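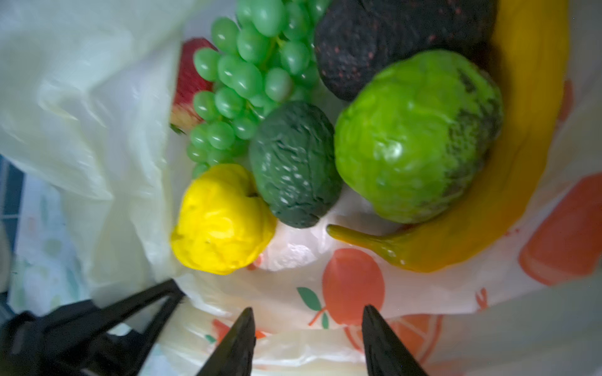
Bag packing with the Pekon kit: grapes up top, avocado in the middle, banana down the side.

6 min read

So you're teaching an arm to pack or unpack groceries, and you've worked out that a bare table and a couple of wooden blocks won't tell you much. Welcome! The Pekon Soft Bag Kit is what we sell for exactly that stage. I'm Nia Wynne, I look after the kits at Flondcombe, and I also wrote most of the practice guide that ships in the box, so this page is a bit of both: what you get, and how we think you should use it.

What the kit is for

Thin plastic bags are awful to work with. They fold over, they stick to themselves, they sag the second you let go of a handle, and the printed ones throw bright shapes all over your image right where you're looking for produce. Ours have orange fruit printed on them. I picked that print on purpose, and I've had some grumpy emails about it, but if your picking software can't tell a printed orange from a real banana I'd much prefer you found out at your own bench.

What's in the box

- Printed shopping bags, thin white plastic, pack of 170
- Plain white bags from the same supplier, for comparison runs
- A fruit list card (you buy the fruit, sorry, we don't ship avocados)
- A bag stand with 2 clamp positions
- The practice guide, printed and spiral bound
- Run sheets, one pad

The whole thing goes on any flat surface you can clamp to. It doesn't care which arm you have. Weight in the shipping carton is 6 kg, and most of that is the stand.

Real fruit or fake fruit?

You can do it with either, and people get weirdly heated about this. My own view is real fruit for anything you plan to put a number on. Plastic grapes don't roll off the stem and they don't squash. A real bunch has give in it, berries shift when something leans on them, and a knobbly custard apple next to a smooth banana is a much better test of a grip than two pieces of molded foam. Fake fruit is fine for setting up, checking your reach and getting your approach height right.

If you do use real fruit, keep it for one day's runs and then compost it. Fruit that has been gripped over and over is soft in ways you can't see, and your Friday results will look nothing like your first ones. Please don't eat it either. Haris Afridi runs our test bench and has a separate bowl for lunch, clearly labeled, and I'd suggest you do the same.

House rules from the practice guide

These are the short versions. The guide has the long ones, with the sign-off pages.

Before you power up: mark the reach of the arm on the bench with tape, full stretch, and keep your coffee, your phone and your hands on the other side of it. Check that the stop button works by pressing it. Looking at it doesn't count!

Loading the bag: the arm is stopped whenever a person's hands are in or over the bag. Stopped means the drives are off. A paused program still has the drives live, and we've gone back and forth on the wording of this one more than any other line in the book. Hòa Phí finally rewrote it so that nobody can read it two ways.

Fingers and fruit: set your grip force on the softest item in the bag and work up from there. With tapered fingers like a lot of people use, come in from above with the fingers open wide, and log any puncture as a puncture, even a tiny one in an apple you weren't going for.

Loose plastic: any bag that isn't in the run gets clipped back or put away. A spare bag drifting over the mouth of the one you're working in will block the view from a wrist camera, and a handle can wrap around a joint. If plastic goes around a joint, hit stop, drives off, and cut it free. Don't back the arm out.

Writing it down: every run gets a line on the sheet, including the ones that went wrong in the first second. Write what was in the bag and what was on top. "Mixed fruit" is no use to anyone three weeks later.

Which standards does it meet?

I get this question every Monday, so, plainly: the kit is a set of test props. It has no certificate and it doesn't make your cell compliant with anything. You still need your own risk assessment for your own arm, gripper and room, done against whatever rules apply where you are. What the guide does give you is a tidy record to put in front of your safety person. Sơn Đinh at Gelness used our run sheets as the starting point for theirs and then added a column for gripper tip wear, which I liked so much that it went into the October printing.

Refills and bits

Bag packs, run sheet pads and clamps are all sold separately. Order code for the printed bag refill is 554. One pack lasts up to a month if you swap the bag when it tears or stretches, less if your grip is still a work in progress (no judgment, ours was terrible for ages).

The stand from the older Trình kit fits too. You'll need the longer clamp screws, so put a note in the order box and Chiến Đàm will drop a set in with your bags.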